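The Wullness rotating sign drive turns a figure, a giant donut, a boot, a cow in a party hat, or whatever else your roofline has been missing. We love the old spinning signs that used to stand over motels and drive-ins, and this is the motor unit we always wanted to build for them. It bolts under the figure, runs off ordinary shop power and turns slowly enough that people at the stoplight can read both sides.

The drive carries figures up to 700 pounds, measured with the mast attached. Most fiberglass characters weigh a lot less than owners expect, and a good many plywood ones weigh more, so please put yours on a scale before ordering.

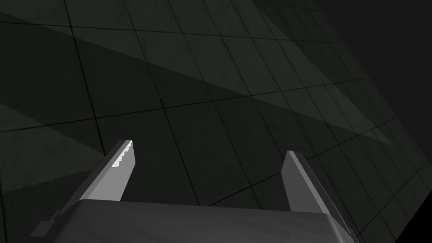

## What comes with it

- Drive unit with sealed gearbox
- Mounting plate, drilled for 4 bolts
- Slip ring for lit figures (neon or LED)
- Weather hood in black, cream or turquoise
- Control box with a dial, a timer and a big red stop button

The mast isn't included, as nearly every figure needs its own. Ruddock makes a good steel one that fits our plate with no adapter, and a local welder can work from the drawing we send with your order.

## Speed and sound

The dial has 4 settings. The slowest is a lovely, stately turn, and it's the one we'd pick for anything with a face. The fastest suits stars, arrows and lettering - on a tall figure it can look a little frantic!

Older drives are known for the groan you hear from the sidewalk. Ours uses a belt between the motor and the gearbox, and from the parking lot you mostly hear traffic.
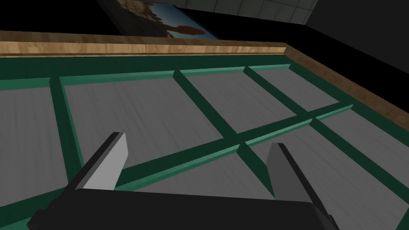
The timer can follow the clock or the included dusk sensor, so a diner can have its chef turning through the supper rush and parked by closing. You also choose which way he faces when he stops, a feature we're very fond of. No more mascots spending the night with their backs to the boulevard.

## Wind and weather

In high wind the clutch lets go and the figure swings freely until things calm down, then the drive picks it up again at the slowest speed. The wind sensor is made by Norkent and plugs straight into the control box. You still need a roof or pole that an engineer has signed off on, and most cities will ask for a sign permit before anything starts moving. 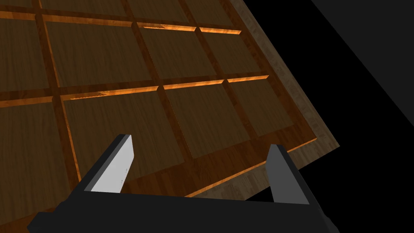 Grease the main bearing twice a year. August is a good time for one of those, ahead of the fall storms, and the job takes about 11 minutes with the hood off. Belts are a stock size and any Sindex parts counter can order one.

Restoring an original? Send us the bolt pattern and the weight and we'll cut a plate to match, so the old base can stay where it is.

Page updated December 12, 2025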